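4. Send Decisions at Third Base

4.1 Sample and coding

This section considers the choice made when a single is hit to the outfield with a runner on second: hold the runner at third, or send him home.

Figure 2. Black housing with a finely textured band along its lower edge; dark gray finger at right. 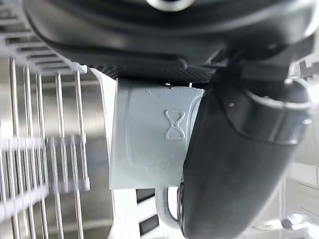 Dennis Mwaipopo objected to an earlier draft on the ground that the coach does not make this decision alone. In his view a fast runner who rounds third at full speed has often committed before any signal could reach him, and a model that credits every attempt to the coach will overstate how aggressive the coach is. We accept the point in part. The coding was changed so that the unit of analysis is the attempt itself, whoever initiated it, and the word "send" is used below for any case in which the runner passed third base and continued toward the plate. Plays in which the runner rounded the bag and retreated are coded as holds.

The full sample covers 500 games played at four parks: Hindance, Flitier, Betancur and Birkier. From the play logs we kept every single fielded by an outfielder with a runner starting on second, first base open, and no error charged before the throw. Bunts and infield hits were dropped. So were plays on which the batter was put out trying for second while the lead runner was still between third and home, as the trailing out changes what the defense is trying to do.

Of the plays that remained, 316 drew a throw to the plate, either direct or through a cutoff man. These are the plays used to estimate the chance that a runner is safe. Holds and uncontested runs enter only the model of the decision. Treating an uncontested run as a certain success would bias the safe rate upward for exactly the runners who are sent most freely.

Each play was coded by two readers working from the same log and video. They recorded the outfielder's position at the moment the ball was gloved, the number of steps taken before release, whether the throw was cut, and where the runner stood relative to third base when the ball was gloved. This last item caused most of the disagreement. It was settled by using three categories only: not yet at the bag, at the bag, and past the bag.

4.2 Model

The break-even rate for a send depends on the number of outs. With two outs a held runner scores only if the next batter reaches or the defense makes a mistake, and a low chance of success is enough to justify the attempt. With none out the held runner has three further chances to score, and the required success rate is much higher. With one out the threshold falls between these, and it moves with the quality of the hitter on deck.

We compute the threshold from the run expectancy of the three resulting states: runner safe at home, runner out at home, and runner held at third. The batter is assumed to stop at first on a hold and to take second on a throw that is not cut. The second assumption is generous to the offense. Dropping it raises the threshold in all out states and does not change the order of the parks.

The probability of a safe arrival is estimated with a logistic model. Predictors are runner position at fielding, fielder depth, fielder side, steps before release, and an indicator for a cut throw. Park enters as a random effect. Intervals come from 3000 bootstrap resamples drawn by game, not by play, so that conditions shared within a game stay together.

4.3 Results

Runner position at fielding carries most of the information. Once it is included, fielder depth adds little except at Betancur, where the center field fence stands 400 feet from the plate and the outfielders play deeper than at the other parks. A single to center at Betancur is a favorable ball to run on even when the runner is only at the bag as the ball is gloved.

Steps before release matter more than the side of the field. An outfielder who needs an extra step to set his feet gives the runner most of what he would gain from a better jump off second. Right fielders showed a small advantage over left fielders in the raw rates. The difference disappears once steps are controlled for — most of it came from left fielders charging balls at an angle that left them poorly set.

The decision model shows the expected shift with outs, but the shift is too small. Runners were sent more often with two outs than with one, yet the two-out plays still include many holds on which the estimated safe rate was above the threshold. With none out the observed pattern sits close to the model. Ccori's earlier coding of the Flitier games, which used a stricter definition of a contested play, gave the same direction and a wider gap.

4.4 Sensitivity

Three checks were run. Removing all plays with a cut throw left the coefficients on runner position and steps nearly unchanged. Recoding the middle category of runner position as "not yet at the bag" weakened the fit and moved the two-out result toward zero, though the interval still excluded it. Removing the September games, when rosters were larger and pinch runners more common, had no visible effect on the safe rate but lowered the overall rate of sends.

The remaining concern is selection. The 316 contested plays exist only when someone judged the run worth trying, and the safe rate on holds is never observed. A runner held with a strong arm in right and a wet infield may look, in our variables, just like one who was sent on a dry day against the same fielder. Fidelina Ccori has proposed using late holds, where the runner had already rounded the bag, as a bridge between the two groups. The logs mark such plays unevenly across the four parks, and the approach is taken up with the Birkier data alone in Section 5.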